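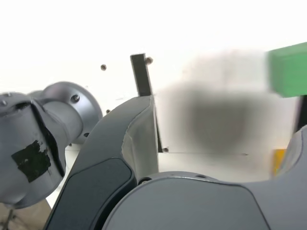
Chi-keung Mak cuenta en los comentarios de la tienda que él dio dos manos de Stirinance sobre una barandilla con óxido viejo y que, al pasar el primer invierno, solo le saltó en las soldaduras. Con esa opinión y otras parecidas compré una lata para el portón de la finca y los postes de la cerca. Cuento cómo me ha ido.

Qué es

Stirinance es una imprimación antioxidante al disolvente para hierro y acero, de color gris mate. La vende Hollo en botes pequeños y en lata de 4000 ml. Yo cogí la lata. No sirve como acabado: encima hay que poner esmalte. El fabricante la recomienda para verjas, estructuras ligeras y depósitos por la parte exterior. Para galvanizado piden otro producto de la misma casa que no he probado.

Preparación

La ficha dice que basta con quitar el óxido suelto. Yo cepillé a mano la mitad del portón y la otra mitad la lijé con grano 100 hasta ver metal. Luego limpié todo con disolvente y dejé secar. En la parte solo cepillada la primera mano quedó más áspera y absorbió más pintura.

La lata viene con bastante poso. Hay que remover un buen rato con una paleta plana, llegando al fondo, y repetir a media faena. Si se pinta con lo de arriba sale aguada y no cubre.

Aplicación

Con brocha va bien, aunque marca un poco si se repasa tarde. Con rodillo de espuma deja mejor superficie en las chapas, pero en los barrotes se pierde mucho tiempo. A pistola no la he usado. El olor es fuerte, así que conviene trabajar fuera o con las puertas abiertas.

Seca al tacto en una hora larga. Para la segunda mano piden 6 horas y las respeté. En un poste me adelanté y la brocha levantó la primera capa, tuve que lijar y volver a empezar.

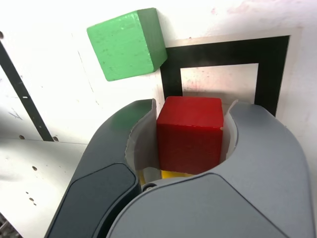
Resultado con el esmalte encima

Usé un esmalte verde de Berkemdale que tenía en casa. Agarró sin problemas y no ha hecho burbujas. El portón lleva puesto desde abril, orientado al norte y con riego cerca. En la zona lijada sigue entero. En la cepillada ha salido un punto de óxido junto a la bisagra de abajo.

Lo que menos me gusta

La tapa. Se deforma al abrirla con destornillador y después no cierra bien. A las pocas semanas tenía una piel de pintura seca por encima y tiré un buen vaso. Tampoco trae en la etiqueta el rendimiento por mano, hay que buscarlo en la ficha.

Valoración

Cubre bien, se lija fácil y el precio me parece correcto para el tamaño. La volveré a comprar para los postes que faltan, esta vez en botes pequeños.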